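Senalholm Clothing Drive Moves to Old Library Building for Winter Season

SENALHOLM — The town's winter clothing drive will open its collection point on Tuesday in the former library on Mill Street, after five years in the basement of the fire hall.

The move gives the drive a ground-floor entrance, a loading door and a room large enough to sort and hang clothes at the same time. At the fire hall, bags had to be carried down a flight of stairs and then back up again on distribution days.

"We were losing people at the stairs," said Manon Tremblay, who has run the drive since it started. "Folks would pull up with four bags, look at the steps and ask if there was somewhere else they could leave them. Last winter a lot of bags ended up in my garage."

The drive gave out 3,000 items last winter, according to a report Tremblay presented to the town council in June. Coats and children's boots went first. Men's pants in larger sizes ran out before the second distribution day and were never fully restocked.

The town owns the old library and has used it for storage since the new branch opened across from the high school. Council members agreed to let the drive use the main reading room through the end of March at no charge. The drive will pay for its own heat, which is expected to come to $300 a month.

Tavenex, the moving company on Route 9, has offered a truck and two workers for the weekend before opening to bring over the racks and bins. Shelving left behind by the library will stay where it is.

Councilor Tobias Wojcik voted for the agreement but asked that the building be inspected again in January. The roof over the back hallway leaked twice last spring — once badly enough to ruin a stack of boxed tax records — and the patch has not been through a winter.

"I have no problem with the drive being in there," Wojcik said at the meeting. "I want to know the roof is good before we put a few thousand coats under it."

Tremblay said nothing will be stored in the back hallway.

Drop-off hours will be 3 p.m. to 7 p.m. on weekdays. The loading door is on the parking lot side, and there is a bell next to it. Bags should not be left outside after hours. Rain got into a number of them last year and the clothes had to be thrown out.

The drive is asking for coats, sweaters, snow pants, hats, gloves and boots in all sizes. Clothes should be washed and should close properly, with working zippers and no missing buttons. Small flaws such as light pilling are fine. Underwear, bedding, pillows and single shoes will not be accepted.

Kojo Lamptey, who handles sorting, said knitwear causes the most trouble. Sweaters arrive stuffed into the bottom of bags and often have to be checked one at a time for moth holes, loose cuffs and stains under the arms.

"Lay it out flat at home and look at it before you bag it," Lamptey said. "Both sides, and the sleeves. It takes a minute. If you would give it to your sister, bring it in."
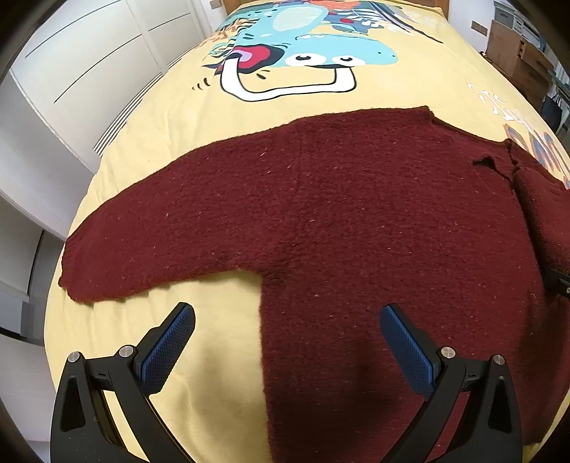 A dark red knit sweater spread out on a bed. Warm sweaters are on this winter's donation list.

Items that cannot be given out will go to Volline, a textile recycler that picks up from several towns in the county. Last winter that came to 86 bags. Tremblay said she would like to see the number drop, mostly for the sake of the people doing the sorting.

Distribution days will be held on the first and third Saturdays of each month, from 9 a.m. to noon. No proof of income or address is needed. Families who cannot come on a Saturday can call the town office and ask for Maëlle Lemieux, who will set up a time during the week.

Lemieux said the office is also looking for help with rides. The old library is not on the bus line, and the closest stop is at the Sison Pharmacy, a 15-minute walk along a road with no sidewalk for part of the way. Drivers would be needed on distribution mornings only.

Anyone who can drive, sort or lend a folding table can sign up at the town office or at the collection point during drop-off hours. The council will take up the January roof inspection at its next regular meeting.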